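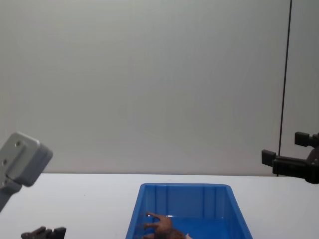

Blue bin, white tabletop.

Frequently Asked Questions: The Komalus Creek House

Print this page | E-mail this page

Komalus is the residential watershed program at Heltham College. Students live together in one old house, take a yearlong course together, and spend a good part of that year standing in Komalus Creek in borrowed waders. These are the questions we get most often, along with a few from parents that we have edited for tone.

Do I have to be a science major?

No. Last year's house had two historians, a trumpet player and a young man who had declared nothing and seemed proud of it. You need to be willing to learn what turbidity is and to say the word at dinner without embarrassment.

What does the course cover?

In the fall we follow the creek from its springs down to where it joins the Rekemska River, reading as we go: geology, land use, some fish biology, and the long and bitter record of who was allowed to build a mill where. In the spring each student takes on a project. Neville Dobson teaches the fall half and Mayu Kuroda the spring. They disagree about beavers, and you will hear both sides.

How many of us are there, and how much land are we talking about?

The house sleeps 19 if you count the sunroom, which the fire marshal does not, so we take fewer. The watershed covers 193 square miles. You won't see all of it, though Neville will try.

How cold is the creek?

Cold. Sampling goes on through the winter unless there is ice on the banks or lightning overhead. Bring wool socks. Bring more wool socks than that.

Are the waders clean?

They are rinsed.

What time does sampling start?

We meet on the back porch at 6 a.m. on sampling mornings. The van leaves shortly afterward. Students who miss it are welcome to walk to the Amano Road bridge and join us there, and over the years several have, looking thoughtful.

What happens to the data?

Every reading goes into the house logbook and then into a spreadsheet that goes back further than most of you do. The county has asked for our nitrate numbers more than once and has even, on one occasion, thanked us for them. If you drop the logbook in the creek, please tell us the same day. The pages can be dried on the radiators if we get to them early.

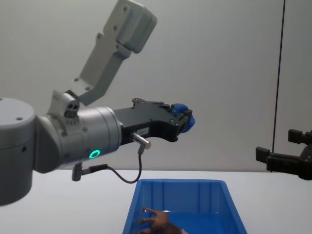

What kinds of spring projects do people do?

It varies a great deal. Recent ones include a mussel survey below the old dam, an oral history of the flood years, a set of rain gardens behind the dining hall (two of them still alive), and a map of every storm drain on campus. The map found 378 drains. Facilities had a shorter list and was not thrilled to hear it. Proposals are one page long. Mayu returns anything longer with the extra pages removed.

Is there a fee?

There is a house fee that covers the van, the lab supplies and the canoe weekend in May. It appears on your regular college bill under "Misc. Residential," where parents find it and call us. Students on financial aid should talk to us before paying it, as we can often bring it down.

Do I need to know how to canoe?

You need to know how to swim. Canoeing can be taught in an afternoon, mostly by getting it wrong near shore.

Who does the cooking?

You do, in pairs, on a rotation taped to the refrigerator. Swaps are fine. Cereal has been ruled not to be dinner. Vegetarians are well looked after, and people who don't care for lentils are given every chance to change.

Can I bring my car?

Yes, but there are 3 parking spaces and a walnut tree over two of them.

Can I keep something I find in the creek?

Not if it's alive, and not if it looks old enough to interest an archaeologist. Shopping carts are yours. We record where each one was pulled out and then wheel it home if the wheels allow.

What if I don't get along with my housemates?

It happens. Talk to them first, then to the house adviser, and we'll sort out a room change if one is needed. A morning of hauling tires up a mudbank together has also been known to help, though we don't schedule it for that purpose.

How do I apply?

Fill out the housing form, check the Komalus box, and attach a paragraph about a body of water you know well. Ponds, ditches and leaky basements have all been accepted. We read everything and answer by e-mail before room selection opens.

Share (6) | Comments (3) | Print this page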